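FOR IMMEDIATE RELEASE
10/5/21

Flundine opens its kitchenware lending shelf in June

I've wanted to write this one for ages! From June, Flundine will be lending out kitchen and table things as well as selling them, so if you need wine glasses for one birthday and never again, you can borrow ours and bring them back.

It started with my own cupboards (dreadful, don't ask). I had a fish kettle, two fondue sets and a waffle iron, and I'd used the waffle iron once. When I mentioned it in the shop, customers started telling me what was lurking at the back of theirs, and a good many of them offered to hand it over. We now have 1,977 pieces on the list, and the storeroom shelves will take 3,000 if we're clever with the top row.

Borrowing costs £2 an item for a week, whatever the item. You can have up to 20 things out at once, which ought to cover a decent supper party. Please rinse them before they come back, and we'll do the proper wash here.

Sumik is lending us a van for the bigger orders, and Pavard has taken on the repairs, so wobbly handles and loose pegs go there first. Bạch, the noodle place next door, will have a drop-off crate by its counter for anyone who can't get to us before we shut.

We've been sorting on the long table, with brown paper down to save the top. I do love the mix you get: a bamboo board with lemon halves on it, pale green and pink bowls, a steel scoop, a wooden mug tree I'm already tempted to keep, and stemmed glasses lying on their sides in a chrome rack.
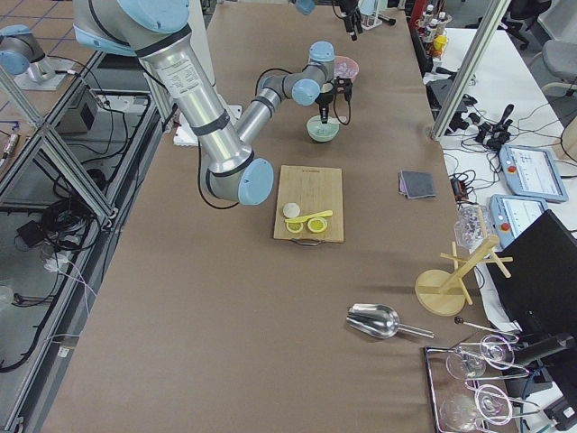 Bạch asked whether the glasses could go out in their racks, as carrying them home in a bag is asking for trouble, and said the small bowls ought to be lent in sets so people aren't left one short for pudding. Yes to the racks. I'm still thinking about the bowls, because I rather like them mismatched.

The list goes up in the shop window at the end of this month, and you can put your name down at the till from then. Donations are still welcome, but please, no more fondue sets!

ENDS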